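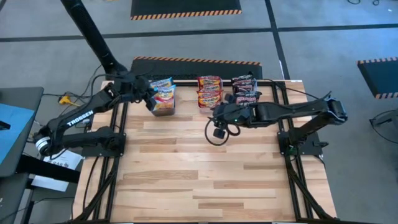 Half of every bag is air and I am paying to carry it home, a reader in Prevside wrote to us in September. The complaint is an old one, and the first half of it is wrong. The gas in a bag of chips is mostly nitrogen, put there on purpose, and the amount is set by the product, the seal and the truck.

Fried potato has a large surface coated in oil. Oxygen turns that oil rancid, and moisture softens the chip. A form-fill-seal machine deals with the first problem by blowing nitrogen down the forming tube as the film is pulled into shape. The product drops, the jaws close, and the top seal of one bag becomes the bottom seal of the next. At the Jullance plant, the target is a residual oxygen level low enough to hold flavor through 17 weeks of storage.

Moisture is left to the film. A common build is two layers of polypropylene with a thin coat of aluminum between them. The metal blocks light and slows the passage of water vapor and oxygen. It also cracks if the film is creased hard, and each crack is a path. Film that runs well on a new machine may crease on an older one with a worn forming collar.

Headspace does a separate job. Gas above the product spreads the load when cases are stacked, so the chips carry less of it. Too little gas and breakage goes up. Too much and the bags burst on mountain routes, where outside pressure drops and the gas inside expands. Yupanqui, a distributor with high-altitude routes, asks its suppliers for a softer fill -- and accepts more broken product in return.

Settling accounts for much of what the buyer sees. Chips go in loose and pack down with vibration. In a transit trial at Gulent, 2,132 bags were measured before and after a truck run. The product level dropped in 1,525 of them, with no change in net weight.

Seals are where most shelf life is lost. A crumb caught in the jaws leaves a channel too fine to see, and the bag can still feel firm on the line. Jullance pulls 7 bags per shift and holds them under water in a vacuum chamber. A stream of bubbles marks the leak. Slow leakers can pass this test, so a second set is stored and checked for oxygen later.

Net weight is printed on the front of the bag. Fill height is not.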